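Cahier d'atelier, poste carrosserie, 18 août 2025

Reprise des démonstrations au gripper manuel sur la voiture blanche, côté trappe à carburant. Jeu de données Corari, tâche « contact sous panneau ». Opérateur : Fiifi. Je surveille l'enregistrement.

Objectif de la série : 100 épisodes valides, 62 au compteur à midi. Les rejets viennent presque tous de la perte de pose. Quand le poignet droit passe sous le bord du panneau, le marqueur du bas sort du champ et l'estimation saute. Avec les deux cartes superposées à droite, on garde en général celle du haut. À gauche, une seule carte suffit tant que la main reste basse.

Consignes modifiées depuis juin :
- départ bras gauche bas, gripper ouvert, pause avant l'approche ;
- contact du doigt par le dessous, sans glisser le long du bord ;
- câble droit plaqué le long du bras, sinon il tire sur le poignet en fin de course ;
- gants aux deux mains pendant toute la prise.

Seuil de coupure en début d'épisode ramené à 1000 ms. À 1500, on perdait le début de l'approche sur les essais rapides. Adom veut conserver les épisodes ratés avec une étiquette à part. D'accord, à condition de les exclure du premier entraînement.

Reflets sur la peinture : gênants pour la vue de tête, sans effet mesurable sur la détection des marqueurs. À revoir si on passe chez Mensah, où l'éclairage est plus dur.
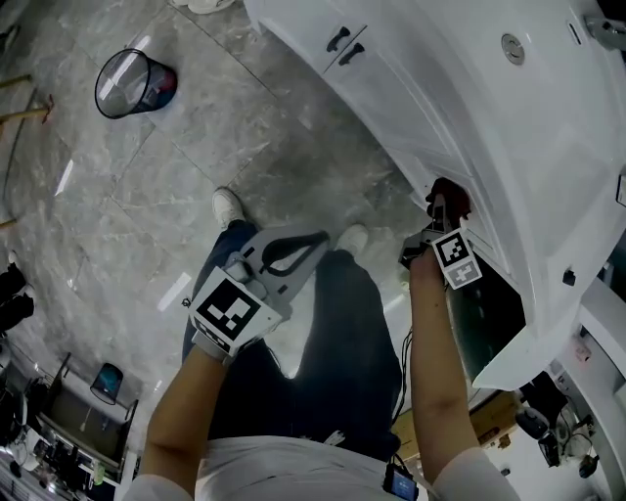

Reste à faire : recaler l'horloge du gripper droit, 4 images de retard sur le gauche en fin de série. Export vers Prorkari ce soir si le recalage tient.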